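Duty Diary, Teketgate House
Monday, June 6, 2022

The building was opened at the usual hour and the overnight log was read and initialled. Two items were carried forward from the weekend: the sticking latch on the east door, and the matter of the flowers for the front reception rooms. The latch has been referred to Trukstead, who hold the maintenance contract. The flowers occupied more of the day than had been planned.

Residents will recall that the fresh arrangements were discontinued in November on grounds of cost. The approved allowance for floral decoration is now 500 dollars for the full year, and it was agreed with Mr. Danko that dried and long-keeping stems would be the better use of it. Of that amount, 77 dollars has been spent to date. The receipt is filed under Furnishings and not under Events, where the last one was placed in error.

Ms. Chaturvedi and I met at nine to settle which vases would be used. The cut glass was ruled out early. It shows every mark, and Mr. Rana has asked that nothing heavy or valuable be left on the hall console during the school visits. The coloured pottery from the upstairs cupboard was considered and returned to its shelf, the glaze on the larger piece having crazed badly near the foot. We chose two off-white vases with a matte finish, one a plain tapered cylinder and the other in the shape of a bottle. They are close enough in colour to stand in the same room without being a matched set. I recorded my preference for placing them apart. Ms. Chaturvedi recorded hers for keeping them together. The question was left open until the flowers could be tried.

The work was done at the large table, where both bunches could be laid out flat before any decision was made about height. The yellow flowers are dried, on thin brown branches, and spread a good deal wider at the top than I had expected from the order form. The other bunch is softer, with pale pink blossoms among grey-green sprigs and a little orange-yellow showing at one side.

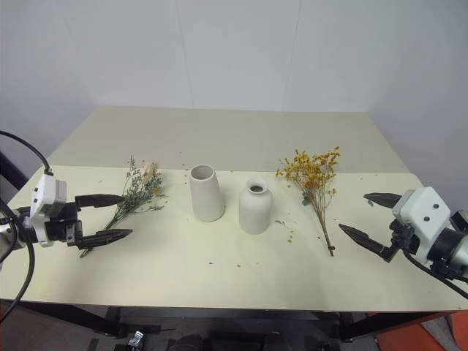 The opening of each vase largely decides what it can hold. The bottle shape has a short neck and a small mouth, and a full bundle forced into it will crush at the tie or tip the vase over. The cylinder has a generous opening, and stems placed in it tend to fall to one side unless there are enough of them to hold one another up. Ms. Chaturvedi favoured the yellow flowers in the cylinder, where their width could be supported. I had intended the reverse, thinking the narrow bundle of branches would suit the narrower neck. After some discussion I withdrew the suggestion, and the diary should show that the arrangement is hers.

No water is to be put in the vase holding the dried flowers. This instruction was given last year and was not followed, and the smell in the west sitting room took most of a week to clear. A card to this effect will be placed inside the cleaning cupboard door, where the evening staff will see it. Mr. Kanaujia has kindly offered to letter it.

Dried material sheds whenever it is handled, and small fragments were scattered over the tabletop well before we had finished talking. The dry brush is to be used for these. A damp cloth presses the bits into the surface and leaves a green smear on pale finishes. Anyone moving the vases in future should carry them upright, one at a time, with a hand beneath the base.

Mr. Ahuja called at eleven regarding the Oltolach room, which his reading group has booked for the coming term. He asked whether the flowers might be placed there during meetings. I replied that they are intended for reception and should remain there, but that a request in writing would be considered. He took this in good part. He also reported that 4 of the stacking chairs have loose feet. These have been set aside with a label and are not to be used.

The afternoon was given to correspondence. The quotation from Mishra for new window blinds was received and is higher than hoped. It will be held until a second quotation is in hand. The linen was counted back from the laundry and found to be 8 napkins short. I have written to the laundry and await a reply.

Ms. Chaturvedi and I spoke again before she left. We are to look at the console by morning light, with the two vases side by side to begin with, and move one to the windowsill if the hall seems crowded. The key to the flower cupboard is on the second hook. East door latch still outstanding. Building secured at 6:15 p.m.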